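I've wanted to write up the Nesura bench arm for a while (we've had it on trial since the start of July), and the question everyone asks me is whether it can do the fiddly jobs on a repair bench yet. Well, sort of! It's a lovely thing to have beside you, quiet and polite, and I've grown very fond of it. Picking up parts and putting them away is where it earns its keep. It handles pipe brackets nicely, even the curved ones that I half expected it to fling across the workshop.

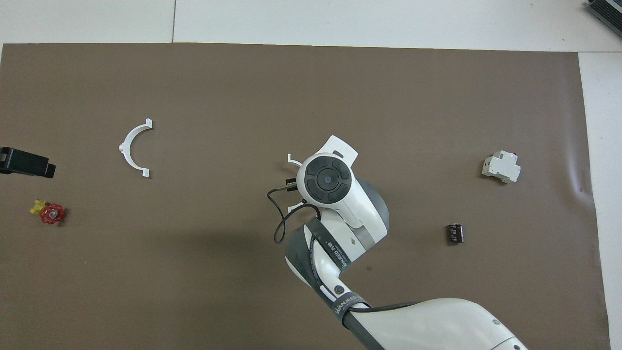
*Sorting on the brown sheet: one bracket in the gripper, the next still on the sheet, and the red handwheel over to the left.*

Small parts are harder going. Araceli Alcaraz, who shares my bench, reckons she could clear a mixed tray while it's still making up its mind, and she's right, though she does stop for tea. Anything with thin metal legs I still sort by hand. Setting up took me 2 evenings, mostly spent muddling through the menus.

Would I pay for one? At 700 a month, not quite. At 400 I'd sign tomorrow, and I'd put up with the menus too.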